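3.2 Containers and their condition

The survey covered the sheet-metal bins used for loose parts at the Mellbridge site. Most of them had been in service for several years before the study began, and none were cleaned or repaired for it. Staff at the site sort bins by size only, so a bin with a bent rim and a nearly new one may stand next to each other and hold the same parts. We kept this practice during the trial period in April, as the aim was to record wear under normal use.

Each bin was given a number and assessed by two of the authors (Msimang and Chauke) working separately. They looked at the walls, the rim and the floor in turn and gave each a score from 0 to 4, where 0 means no visible wear and 4 means damage that would take the bin out of use. Where the two scores differed by more than one point, a third author (Treloar) looked at the bin again and her score was used. The full set of records has 3133 entries, taken over 40 working shifts.

Wear was divided into four types: scratches, scuffs, paint loss and rust. Scratches are narrow marks with a clear direction. Scuffs are wider and have soft edges, and on gray metal they usually look whitish. Paint loss was recorded only where an edge of the remaining paint could be seen. Rust was recorded by color and position, with no attempt to measure depth. Several types often occur in the same bin. In the one in Figure 2, the back wall has faint pale scratches, the right wall is scuffed on its inner face, and rusty brown specks follow the chipped lower edge of a pale panel below the back wall.
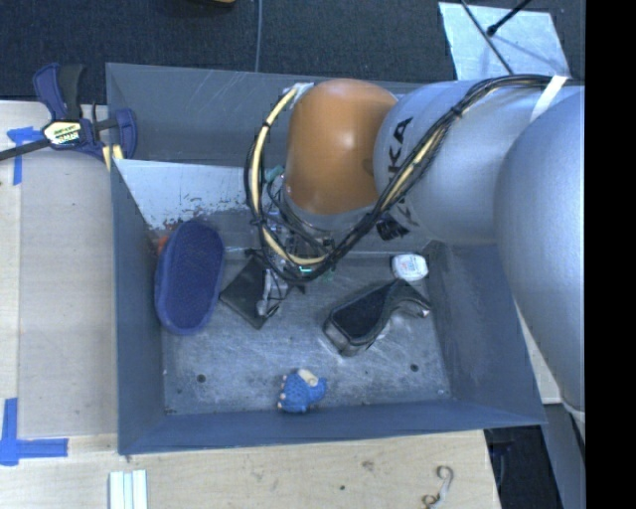
Figure 2. Rectangular bin with flared walls, resting on light wooden surfaces. The floor shows cloudy streaks, fine scratches and whitish scuffs.

3.3 Floor wear and wall wear

Floors scored higher than walls in nearly every size class. This was expected, as parts are tipped in from above and then slide across the floor each time the bin is moved. The difference was smallest in the bins with the steepest walls. Gumede suggested that parts in these bins strike the wall on the way down, and the scores by wall height agree with this, but the number of steep-walled bins was too small for a firm result.

Paint loss did not follow the same pattern. It was found mainly along edges and joints, and a floor with heavy scuffing could have no paint loss recorded at all. For this reason the two are reported separately in Table 3 and are not added together into one score.

Rust was harder to assess. Brown specks along a chipped edge were easy to see and both assessors scored them alike. Faint discoloration on bare gray metal was not, and most of the bins passed to the third author were passed on for this reason. We repeated the assessment of these bins on a Thursday morning under the same lighting, and the second set of scores was used in the analysis.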